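3.2 Task and data collection by the student teams

The course was given at Parnside in the spring term, and 30 students joined it in teams of three. Each team received the same arm, the same two-finger gripper and one small camera at the wrist. The task was to pick up single grains of rice and put them into a shallow dish. We selected this task because students can repeat it many times without help, and because a small error of the gripper is visible at once in the result.

In total the teams recorded 1,127 attempts. Every attempt starts with the fingers open above the table, as in Figure 2, and ends when the arm comes back to its home position. Attempts in which a student touched the table by hand were removed - there were 11 of them. The labels were written by the students and later checked by Suqin Ren and Noemi Begay, who did not teach the course.

We asked the teams not to clean the table between attempts. For this reason small particles can remain on the surface, and the detector must decide whether they are a target or not. Two teams trained their detector only on clean images at first and had to repeat this step in January. The other teams used the mixed images from the beginning, and their reports discuss mostly the height of the gripper at closing.

Figure 2. Wrist camera view with open gripper and small white specks on the gray surface.
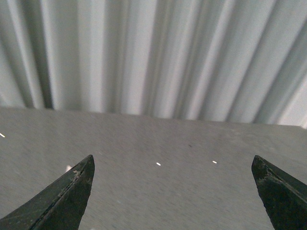
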